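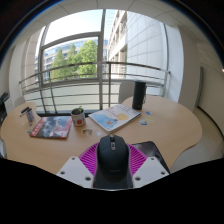
The Korerus hand gripper with the mouse between its fingers.

I've had two hand-held grippers on loan this month, the Korerus and the Traltorum, and I've been using both at my desk. The Traltorum weighs 525 grams. The Korerus is lighter, and I noticed it after 20 minutes of picking things up.

I did the same list with each one, 20 grabs per object. The mouse was the hard one. It's smooth and rounded, and the Traltorum dropped it nine times. The Korerus dropped it twice. I think the ribbed magenta piece between the two white fingers helps, but I haven't tried it with that part taken off.

Magazines were bad with both. Neither one can get under a cover lying flat on the desk, so I ended up sliding them to the edge first.

The camera on the Traltorum gives a sharper picture. The Korerus view is very wide and bends straight lines a lot, but I can see more of the desk in it, and I missed fewer grabs that way.

The Michiels controller worked with both after I updated it. I'm keeping the Korerus for the Erkidgate work and sending the other one back in October.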